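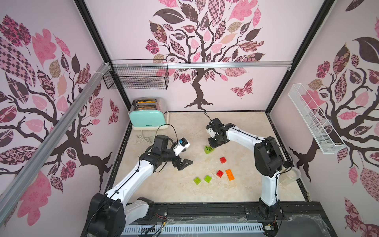
Grulter双腕セルの左右のアームは、1台の制御PCから同時に動かせますか。
制御PC 1台で左右とも同時に運転できます。ただし、左右それぞれの原点登録と干渉領域の設定を終えるまで、Oderaは片腕ずつの操作しか受け付けません。

Fasari Grulter 双腕セル 設置・運用ガイド
第11章 作業面の準備と初回の双腕運転
改訂日 20/12/2021

11.1 この章の範囲
本章では、アームの固定と配線を終えたGrulterセルについて、作業面の準備、原点登録、Eniaグリッパの調整、干渉領域の設定、ブロックを使った試運転までの手順を扱います。フレームの組み立てと壁パネルの取り付けは第2章、遠隔操作による動作記録は第17章を参照してください。
本章の画面名とメニュー名は、制御ソフトウェアOderaの日本語表示に従います。英語表示の場合も項目の並びは同じです。
「左アーム」「右アーム」は、セルの開口側から奥の壁を見たときの左右を指します。Oderaの画面表示も同じ向きです。背面側から保守作業を行うときは、左右の取り違えに注意してください。

11.2 作業前の確認
次の項目をすべて確認してから、11.3に進みます。
・左右のアームのベースが、手前側のレールに固定されている。
・非常停止スイッチが、操作者の手の届く位置にある。
・グリッパのケーブルに、関節の可動範囲に対する余長がある。
・配線トラフから出ている線が、アームの旋回範囲に入っていない。
・制御PCにOderaがインストールされ、両アームの識別名が表示される。

注意
アームの主電源が入っている間は、セルの内側に手を入れないでください。一時停止の状態でも関節には保持トルクがかかっており、設定によっては自動的に動作を再開します。作業面の物を並べ替えるときは、必ず非常停止を押します。

注意
非常停止を押すと関節の保持トルクが切れ、アームは自重で下がります。グリッパの下に壊れやすい物や人の手がないことを確かめてから操作してください。

11.3 作業面の準備
作業面のシートと壁パネルの柄は、セルの機械的な動作には影響しません。一方、カメラ画像を使う機能では背景として写るため、記録の途中で貼り替えると、前後のデータの条件がそろわなくなります。柄を変更する場合は、Oderaの「セル情報」で背景名も更新してください。

1. アームの主電源を切り、非常停止を押します。
2. 作業面のシートを乾いた布で拭きます。マーブル柄のように模様のあるシートでは細かいごみが見えにくいため、低い角度から光を当てて確認します。
3. シートの端が黒い枠から浮いていないことを確認します。浮いている場合は貼り直します。両面テープを重ね貼りすると段差が生じるので、古いテープは剥がしてください。
4. 木や葉などの柄が入った壁パネルを使う場合は、パネルの継ぎ目にすき間がないことを確認します。
5. メッシュバスケットを使う場合は、レールまたは壁パネルに掛け、手で軽く揺すって外れないことを確かめます。
6. 作業面に置く器具と対象物を配置します。試運転が終わるまで、器具は奥の隅に寄せておきます。
7. 電源コードのある器具は、コンセントから抜いた状態で置きます。

備考
バスケットはアームの可動範囲に入ることがあります。傾けて掛けたものは、揺れると手前に張り出します。11.6の設定では、静止時の外形よりも大きめの領域を登録してください。

備考
透明な容器は、深度カメラで正しく検出されないことがあります。対象物として使わない容器は、運転を始める前にセルの外へ出します。

11.4 原点登録
原点登録は、アームを交換したとき、ベースを動かしたとき、またはOderaが「原点未登録」と表示したときに行います。左右を同時に登録することはできません。左アームから先に行います。

1. アームの主電源を入れ、非常停止を解除します。
2. Oderaを起動し、「設定」から「アーム」を開きます。
3. 「左」を選択し、「原点登録を開始」を押します。保持トルクが切れる前に確認画面が表示されます。
4. 片手でアームの前腕部を支え、確認画面の「続行」を押します。
5. アームを付属の原点治具に合わせます。関節を無理にひねらず、ベース側の関節から順に合わせます。
6. 各関節の表示が緑になったことを確認し、「登録」を押します。
7. 治具を外します。外し忘れた状態で動かすと、治具と手首部が破損します。
8. 「復帰」を押し、アームが待機姿勢に戻ることを確認します。
9. 「右」を選択し、手順3から8を繰り返します。

登録に要する時間は、片腕で約19分です。関節の表示が黄色のまま変わらない場合は、治具とリンクの間に配線を挟んでいないか確認します。配線に問題がなければ、主電源を入れ直して最初からやり直してください。
工程の途中でOderaを終了すると、その腕の登録値は破棄されます。もう一方の腕の登録値は保持されます。

注意
手順4と5の作業中に限り、11.2の注意にかかわらずセル内に手を入れます。必ず2名で行い、1名は非常停止スイッチのそばで待機してください。

11.5 Eniaグリッパの調整
Eniaグリッパは、平行に開閉する指を備えた電動グリッパです。出荷時の把持力は低めに設定されています。ブロックや布など、対象物の種類に応じて調整します。

1. 「設定」から「グリッパ」を開き、調整する側を選択します。
2. 「全開」を押し、指が開ききることを確認します。
3. 「全閉」を押し、左右の指先がそろって閉じることを確認します。指先がずれる場合は、指の固定ねじを緩め、閉じた状態で締め直します。
4. 「開閉範囲を登録」を押します。
5. 「把持力」を「弱」に設定し、対象物をつかませます。
6. 持ち上げた対象物が滑る場合は、把持力を1段階上げて手順5を繰り返します。
7. 値が決まったら「保存」を押します。左右の値は別々に保存されます。

備考
ブロックの突起の部分をつかむと、指が接する面積が小さくなり、持ち上げたときに傾きやすくなります。調整は側面をつかんで行ってください。横倒しのブロックは、向きによって突起が指の側に来ます。

備考
手首部から出るケーブルは、上向きに輪を描く程度の余長を残します。張りすぎると手首の回転でコネクタに力がかかり、余長が長すぎると壁側の部品に引っかかります。手首を可動範囲の両端まで回し、どちらでもケーブルが引かれないことを確認してください。

11.6 干渉領域の設定
干渉領域は、アームの進入を禁止または制限する空間です。Oderaには次の種類があります。

禁止領域
アームのどの部分も入れません。壁パネル、支柱、レール、バスケットなど、動かない物に設定します。

共有領域
左右どちらか一方のアームだけが入れます。先に入ったアームが出るまで、もう一方は領域の手前で待機します。作業面の中央に設定します。

減速領域
両方のアームが入れますが、速度が制限されます。背の高い器具の周囲に設定します。

設定の手順は次のとおりです。

1. 「設定」から「領域」を開き、「新規」を押します。
2. 領域の種類を選択し、名前を入力します。
3. 「教示で指定」を選び、遠隔操作でグリッパの指先を領域の角に合わせます。角ごとに「点を追加」を押します。
4. 高さを入力します。作業面から壁の上端までを囲む場合は「全高」を選びます。
5. 「保存」を押します。
6. 必要な領域の数だけ、手順1から5を繰り返します。
7. 「検証」を押します。禁止領域どうしの重なりは許容されますが、禁止領域と待機姿勢が重なるとエラーになります。

領域の登録数の上限は17です。上限に達した場合は、隣り合う禁止領域を1つにまとめてください。

注意
干渉領域の判定は、登録されたアームの外形とEniaグリッパの外形をもとに行います。つかんでいる対象物、ケーブル、後付けの部品は判定に含まれません。長い物を扱うときは、その長さの分だけ領域を広げてください。

注意
「検証」は登録値の整合だけを調べます。実際の器具の位置とは照合しません。器具を動かしたときは、対応する領域を必ず登録し直してください。

11.7 ブロックを使った試運転
試運転では、作業面に置いたブロックを片腕ずつつかみ、続いて双腕で運転します。ブロックは、作業面のシートと見分けやすい赤、橙、黄緑などのものを使用します。

1. 非常停止を押し、作業面の手前寄りにブロックを散らして置きます。ブロックどうしは、グリッパの指が入る間隔をあけます。
2. 側面をつかむ練習用に、ブロックのうちの1つを横に倒しておきます。
3. セルの外に出て、非常停止を解除します。
4. 「運転」画面で速度を「低」に設定します。
5. 「右」を選択し、遠隔操作でグリッパをブロックの真上に移動させます。左アームは待機姿勢のままにします。
6. グリッパを開いたまま下ろします。指先が作業面に触れる手前で止めてください。
7. グリッパを閉じ、ゆっくり持ち上げます。
8. 離れた位置にブロックを下ろし、グリッパを開きます。
9. 「左」を選択し、手順5から8を左アームで行います。
10. 「双腕」を選択し、片方のグリッパを共有領域に入れます。もう一方を同じ領域に近づけ、手前で待機することを確認します。
11. 両方のアームを待機姿勢に戻し、「試運転を完了」を押します。

手順10で待機しない場合は、直ちに非常停止を押します。共有領域が禁止領域として登録されていないか、また左右の原点登録が最新かどうかを確認してください。

備考
隣り合うブロックを一緒につかむと、下ろすときに片方だけが指に残ることがあります。間隔が足りないときは、グリッパで押し分けようとせず、非常停止を押してから手で並べ直します。

11.8 異常時の表示と処置

表示 原点未登録
原因 登録が中断された、またはベースの移動が検出された。
処置 11.4の手順で、該当する側を登録し直す。

表示 グリッパ過負荷
原因 指先が作業面または器具に当たっている。
処置 グリッパを開き、上方向に退避させる。繰り返す場合は11.5の開閉範囲を登録し直す。

表示 共有領域 待機超過
原因 先に入ったアームが領域内で停止している。
処置 先に入ったアームを選択し、手動で領域の外に出す。

表示 待機姿勢と禁止領域が重複
原因 領域の角の指定が誤っている。
処置 該当する領域を削除し、11.6の手順で登録し直す。

表示 通信断(左)または通信断(右)
原因 ベース側のコネクタの緩み、または配線の損傷。
処置 主電源を切ってから、ベース周辺の配線とコネクタを確認する。露出した基板には、通電中に触れない。

処置を行っても表示が消えない場合は、「保守」画面の「記録を書き出す」で運転記録を保存し、Fasariのサポート窓口に送付してください。送付の際は、セルの製造番号とOderaの版数を添えてください。

11.9 終了の手順
1. 両方のアームを待機姿勢に戻します。
2. グリッパを全開にします。
3. Oderaの「終了」を押し、「安全に電源を切れます」と表示されるまで待ちます。
4. アームの主電源を切ります。
5. 非常停止を押した状態にしておきます。
6. 作業面のブロックと器具を片付けます。次回も同じ配置で運転する場合は、「配置を保存」で記録した画像と照合しながら戻してください。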